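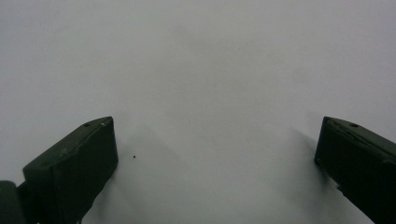 Can the Drallby finger kit be fitted to a gripper I have printed myself?
Any parallel gripper with a flat carriage at least 38 mm wide will take it, provided you can drill or print two M3 clearance holes in the carriage face.

Drallby Finger Kit, hand-held version
Part number 3452
Sold by Hemex, parts for home and shared workshops

Overview

The Drallby kit is a pair of block fingers with the mounts, guide rail and trigger linkage needed to finish a hand-held parallel gripper on an ordinary bench. It is sold without a handle. Most builders print their own, and the drawings supplied with the kit give the hole pattern for the handle face. The same fingers fit the Plendano arm carriage without an adaptor, so a pair set up by hand can be moved across to the arm later.

Fingers are supplied in dark green. The block form has an angled top, a flat inner face and a small round hole in the sloped face. The inner faces are left bare. Pads are sold separately and should be fitted after alignment, as they hide small errors in the way the faces meet.

Specification

Opening, face to face: 80 mm maximum
Finger length from mount: 58 mm
Minimum carriage width: 38 mm
Finger material: printed nylon, solid infill
Rail: hardened steel, single carriage per side
Fixings: M3 socket head, stainless
Return: twin extension springs
Finish: dark green, matt

In the box

Finger, left
Finger, right
Finger mounts, pair
Guide rail with carriages
Trigger link and pivot pins
Extension springs, with spares
Bag of M3 fixings
Printed drawing sheet

You will also need a 2.5 mm hex key, a 3.2 mm drill bit, a small square, medium-strength thread lock and a flat white board or sheet for setting up.

Fitting

Fix the rail to the handle before anything else and check that both carriages run its full length under their own weight. If one drags, slacken the rail screws and tighten them again from the middle outwards.

Bolt the mounts to the carriages finger-tight. Slide each finger on to its mount until it meets the shoulder. The fingers are handed and the slopes fall away to the outside.

Open the gripper fully and hold it just clear of the white board, with a lamp overhead. Compare the shadow beside one finger with the shadow beside the other. A difference in width usually means one mount is sitting high. Shim with the foil washers in the fixings bag.

Close the fingers on a strip of paper and pull. The grip should be even from tip to root. Tighten the mounts, repeat the paper test, then apply thread lock one screw at a time.

Springs go on last. Wear glasses.

Care

Scuffs along the top edges do not affect grip. Replace a finger if the inner face is no longer flat when held against a square. Wipe the rail with a dry cloth; do not oil it, as the carriages are packed with grease. Nylon takes up moisture, so recheck alignment if the gripper has been kept in an unheated shed.

Compatibility

Plendano arm carriage: direct fit
Bravo servo mount, current pattern: direct fit
Bravo servo mount, pattern before February: needs spacer set
Other carriages: see drawing sheet

Orders placed on a Saturday are packed on the next working day. Single fingers are available as spares; state left or right when ordering.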